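Call for Participants: The Plate Drawings
Laleswood Drawing Studio, Jarkcombe
Sign up by 6 July 2022

We want people to come and draw play food with us this summer. If you can hold a pencil you're qualified, and if you haven't held one since middle school, so much the better!

The Plate Drawings is a long-running project that asks a very simple thing. You sit down in front of a metal plate with a few pieces of toy fruit and vegetables on it, and you draw what you see for twenty minutes. Then someone moves a thing or two, and you draw it again. We keep the drawings (or good scans of them, if you'd like to take yours home) and hang them together, so that visitors can see how many different apples come out of one apple.

The collection stands at 1,291 drawings as of this spring, and we are hoping to reach 3,000. Some were made by people who teach drawing for a living and a lot more were made by people who came in with a friend and had to be talked into sitting down. They all go on the same wall.

What you'll be drawing

We get asked why it's toys and not a nice bowl of real fruit. Real pears go soft between the first week and the last, and we want the person who comes in on the final evening to have the very same apple as the person who came on the first. Toy food also has colors that real food only has on its best day, and we've grown very fond of the pieces we have. The apple is glossy and red with little pale speckles. There's a bumpy orange pumpkin with a curved green stem. And there's a long, dark purple vegetable that gets called an eggplant by half the room and a sweet potato or a chili pepper by the other half. Draw it as whichever one you believe in.

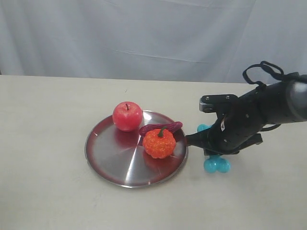 The plate is a challenge all by itself, and it's the part people talk about on the way out to the parking lot. Stainless steel is a wonderful, maddening thing to draw. The shine runs out from the middle in streaks, the rim goes pink wherever something red is close to it, and the apple has a blurry second apple underneath it in the metal. Beginners tend to leave the plate for last and then run out of time. Experienced people tend to start with the plate and never get to the pumpkin. Either is fine with us, and some of our favorite sheets are mostly rim.

Behind it all hangs a pale cloth that we do not iron. We used to. Then one of our regulars turned in a lovely drawing that was nearly all folds, and ironing day was dropped from the schedule for good.

You don't have to draw the whole arrangement. Pick a stem. Pick the spot where two shapes overlap. Pick the edge of the table and see how much of the page you can leave bare before it bothers you. Views from the side and from up close are as welcome as views from straight in front, and a drawing in which the plate runs off the side of the paper is every bit as useful to the project as one where it sits in the middle.
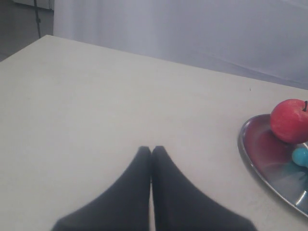
Who we're looking for

Anyone aged 12 or over. Under 16s need an adult in the building, and we'd much prefer that the adult draws too.

We would especially love to hear from:

People who say they can't draw. We mean it, please come.
People who draw all the time but only from photos.
Left-handed people, who are thin on the ground in the collection so far.
Anyone whose hands shake, or who draws with a grip, a splint, or the pencil held some other way.
Pairs who'd like to sit side by side and compare afterward, such as parents and kids, neighbors, or co-workers.
People who took part in an earlier round. You can absolutely come back, and seeing two of your sheets a few years apart is a treat for us and usually for you.

You don't need to know anything about art, and there's no talk to sit through. Ottó Orbán, who has run the project since it started, gives a short hello at the beginning and then mostly keeps quiet and refills the pencil cups. If you want advice he is glad to give it. If you'd like to be left alone, put your eraser on the top corner of your board and he'll walk on by.

What happens in a session

Each session has 14 seats and runs for two hours, with a break in the middle for coffee, lemonade and whatever somebody baked.

We start with a warm-up of quick sketches, one minute apiece, on scrap paper. These don't go into the collection unless you ask, and people do ask.

Then comes the first arrangement and the first proper drawing. After the break there are two more, for a total of 3 drawings each. Between them the pieces get shifted. It may be a big change or a small one. A vegetable might get turned a little on the plate, or something might come off it and go down on the table. You'd be surprised how much a small move changes the page!
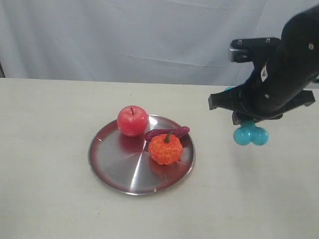
Apple, pumpkin and the long purple vegetable together on the steel plate.

At the end we lay all the sheets out on the floor and walk around them in our socks. There's no critique and no voting. People point at things they like. It takes fifteen minutes and you're free to skip it if you have a bus to catch, though I hope you won't.

If you'd like to help set the plate

We're also looking for a few people to be setters for the round. The setter chooses how the pieces lie for each drawing, keeps a note of it on a card, and puts everything away at the end. It's a great job for someone who likes fussing with objects. You'd come to one practice evening and at least two sessions.

Our house rules for setters are short. Handle the apple by its sides and wipe off fingerprints with the soft cloth in the drawer. Leave the backdrop as you find it. Try not to make things too tidy, and if an arrangement looks like a greeting card, nudge it. Putting one piece off the plate is encouraged, and the card should say which one and on which side.

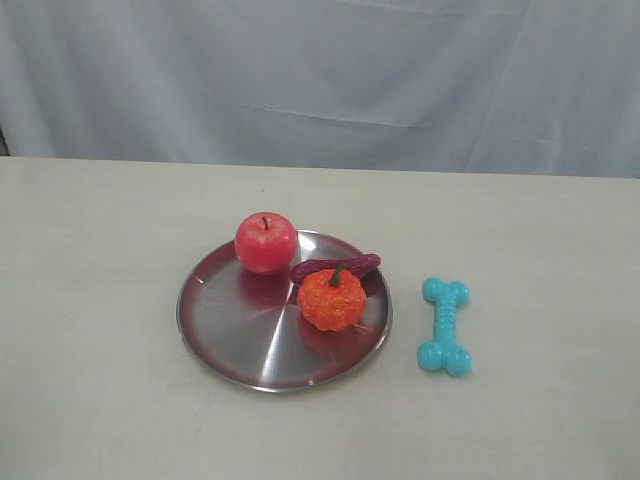
One toy off on the table, the apple toward the back of the plate.

Setters get to draw as well, of course. Quite a few of them find the objects much easier to draw after an evening of picking them up and putting them down, and a couple have switched over to drawing for good.

What we provide

Paper, boards, pencils from hard to very soft, charcoal, erasers, colored pencils (including a truly enormous number of reds), and aprons. Easels if you like to stand. Stools with backs and stools without.

Bring your reading glasses if you use them for close work. Bring your own materials if you prefer them, as long as they're dry. No paint or ink, please, as the room has a wood floor that we've promised to be kind to.

It's free to take part. We can't pay participants, but setters receive a small stipend for each session, and we can cover bus fare for anyone who needs it. Just say so on the form. We won't ask you to explain.

Getting in

The studio is on the ground floor, with no steps from the street and an accessible restroom across the hall. The lighting is bright and even. If bright light is hard on you, ask for one of the seats by the door. Tables and boards can be raised or lowered for wheelchair users, and we can hold a seat with a clear view at seated height.

Street parking is free in the evening. The Bowen bus stops across the road.

What happens to your drawing

Every sheet from this round will be shown at the Skotau Gallery in November, pinned up in the order they were made. Your first name goes on the label, or no name if you'd rather. After the show you can pick up the originals or leave them with the project. We don't sell the drawings, and we won't print yours on anything without writing to you first.

How to sign up

Fill in the short form at the front desk, or call the studio and we'll fill it in for you over the phone. Tell us:

Your name and the best way to reach you
Whether you'd like to draw, set, or both
Afternoons, evenings, or either
Anything that would make the session more comfortable for you

There's no need to send samples of your work. Places are given out in the order the forms come in, and we keep a waiting list that moves quite a lot, so it's worth putting your name down even when a session says full. Groups of more than four should call first so we can seat you together.

Questions can go to Ottó at the studio, most afternoons after two. He'll be very happy to hear from you, especially if you have strong views on the purple vegetable.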